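Speaker notes – open day at Lightfoot, room 13
February 28, 2020
Talk by Revathi Naidu, questions with Hyun-seo Yeom

Before starting
Check the clicker. Ask the back row if they can hear. Toilets are down the hall past the kitchen, coffee is at the break. Sign-up sheet for the July session is by the door.

Opening
Good morning and thanks for coming out to Lightfoot. I work on the handling side, so my part of the day is how a robot arm gets practice at picking things up and putting them down. Vilmos Szűcs will take you through the workshop afterwards and he has the safety glasses, so please hold the machine questions for him.

Most of you came from the Drillcombe plant visit. What you saw there was an arm doing one job on one line all shift. What we do is slower to watch. We set up a small tabletop job in simulation, run it, change something, and run it again.

Why we use a simulator
Keep this short. A dropped part costs nothing. We can move the furniture without a screwdriver. The program we call Fekau holds the layouts, and we are at 1003 of them now. Some differ only by the angle of a tray. (Pause here, people usually write the number down.)

The layout for this morning is a simple one: a turquoise stand with a slot along its base, a wooden tray beside it, a white table and a plain grey wall. We keep the background dull on purpose. Ottó Deák built a version with a full workshop behind it and it took over 3 times as long to draw, so that one stays at his desk.

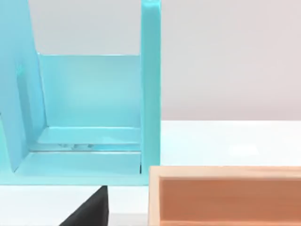
Close views are hard for people and they are hard for software as well. When the gripper is near a surface you lose the rest of the table, and you have to judge a small gap from very little. Ask the room how they would judge it. Someone will say shadows, someone will say a second camera. Both are fair answers. Take two or three and move on.

Then talk about edges. A stand with a lip and an upright gives the arm plenty to bump into. In simulation a bump is a line in the log. On the bench it can mean a cracked finger and a lost afternoon – mention the Flukport trial, where we went through 2 sets of fingers before lunch.

Common questions
Does it learn by itself? No. Somebody sets the task and somebody checks the result.
Does it work the same on the real arm? Sometimes. Friction is the usual trouble, and shiny plastic is the next one.
Who decides the layouts? Svetozár Slanina keeps the list. If you have an awkward part at your own shop, give him the measurements at the break. He prefers millimetres.
What does it cost? Send them to the front office. Do not guess.

Handover
Thank Hyun-seo. Leave the simulator running on the side screen for anyone who wants another look. Group A goes with Vilmos first, group B stays for coffee, then swap. Collect the name badges at the door.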